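Imprimer | Envoyer par e-mail

Reiko Yagi

J'ai hérité du cahier de recettes de ma belle-mère, et je voudrais parler de l'unité de mesure appelée « un verre ». Un fil.

Le cahier date de ses années à Emmont. Couverture noire, surnom familial : le Carbone. Toutes les quantités y sont en verres, en poignées, en noix de beurre, et une fois en « ce qu'il faut ». Quelle farine, par contre, elle le précise. Deux fois.

J'ai demandé de quel verre il s'agissait. « Le verre. » Il est dans le placard du haut, à gauche, paraît-il. Le placard du haut, à gauche, contient 13 verres, tous différents.

Mon beau-frère soutient que c'est le verre à moutarde. Ma belle-sœur, que c'est celui qui a été cassé en novembre. Ils ne se sont pas vraiment reparlé depuis, mais il y avait déjà l'histoire du buffet.

J'ai donc acheté une balance. Une Hurnberg, précise au gramme, qui s'éteint toute seule au moment exact où on verse. Il faut alors tout transvaser, rallumer, tarer, et repartir de zéro avec une idée assez vague de ce qu'on avait mis.

Premier résultat : la semoule du gâteau du cahier pèse 300 g si on prend le verre à moutarde. Avec le grand verre à pied on arrive à presque 625. La recette dit ensuite « ajouter du lait si c'est trop épais ». Merci.

La poignée, maintenant. J'ai de petites mains. Ma belle-mère a tenu un stand de poterie pendant vingt ans. Sa poignée de raisins secs, c'est mon paquet.

Et « une pincée » ! Pincée à deux doigts ou à trois ? Chez mes parents c'était deux. À Emmont on dit trois, et on vous regarde faire.

Une amie installée à Ustbridge me vante les « cups ». Une tasse, la même pour tout le monde, fin du débat. Puis elle précise qu'il y a la tasse rase, la tasse tassée et la tasse bombée. J'ai raccroché poliment.

On me répond beaucoup : « la cuisine, ça se sent ». Je veux bien. Moi, ce que je sens en général, c'est le fond de la casserole.

À la personne qui écrit que nos grands-mères n'avaient pas besoin de balance : la mienne en avait une, en fonte, et elle s'en servait aussi pour les lettres. Elle la cachait quand il y avait du monde - on a sa fierté.

Depuis, j'annote le Carbone au crayon. En marge de « un verre », j'écris le poids. En marge de « ce qu'il faut », j'ai mis un point d'interrogation. Ma belle-mère l'a gommé.

Pour le gâteau de semoule, j'en suis à la quatrième version. Elle se démoule, elle se coupe, elle a un goût de citron. Verdict de l'intéressée : « Il est bien. Ce n'est pas le mien. »

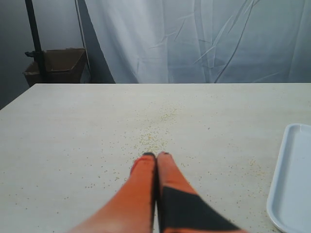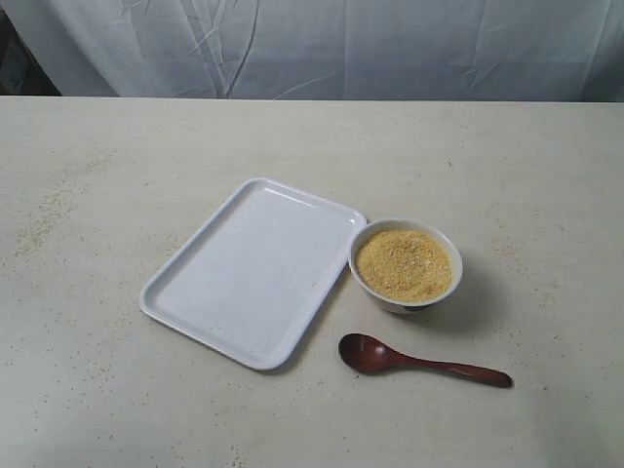 Emmont, 9 juin 2024. Sur la seconde photo, le plateau blanc et des miettes à peu près partout.

Pour celles et ceux qui demandent la recette : un verre de semoule, trois de lait, un citron, du sucre. Four moyen. Sortir quand c'est cuit.

Le verre, c'est celui du placard.

Imprimer | Envoyer par e-mail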